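Drilstead Automation Forum › Events and Visits › Open day at the Drerilano hall, December

dariordache
Moderator
The Drilstead open day took place in the Drerilano hall in December, with 124 registered visitors. Members who attended are invited to record their observations in this thread. Please keep remarks to the demonstrations themselves.

Darius Iordache

tistotine_user
I attended the 2 p.m. session. The presenters explained that the arm locates its work by means of printed square markers, and they allowed 50 minutes for the talk and the demonstration together.

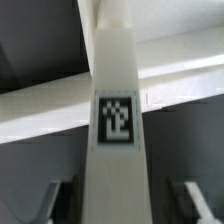
The approach was run five times at reduced speed, and questions were taken between runs. I found the pace suitable for visitors without a technical background.

m_dlamini_line
I must respectfully disagree with the previous member. Five slow runs of the same approach told us little about production use. Our plant would require figures on repeatability, and none were offered.

tistotine_user
The program stated that the session was introductory. Figures were available on request at the desk.

m_dlamini_line
I did request them. I was given a brochure — a handsome one — and an address to write to.

hallway5
Was any mention made of how the system behaves when a marker is worn or dirty? This has been our main difficulty with similar equipment.

dariordache
Moderator
The question was raised in the morning session. The presenters advised replacing worn labels and offered no test results. I have asked Drilstead for a written answer and will post it in this thread.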